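Chapter 6
Sharing the Shift

When the parcel depot at Drestau brought in its first robots, 100 people worked on the sorting floor. None of them lost a job that year, but most of them changed what they did all day. 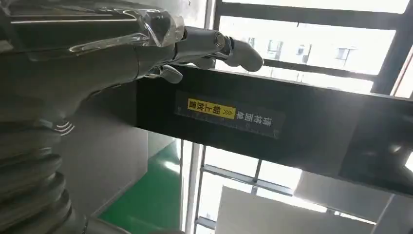
Job descriptions usually change more slowly than the work. At Drestau, sorters became line minders months before their contracts said so. Even a printed reminder to place the shipping label face up, like the one on the black panel, raises a question of duty: who answers for a parcel placed wrong?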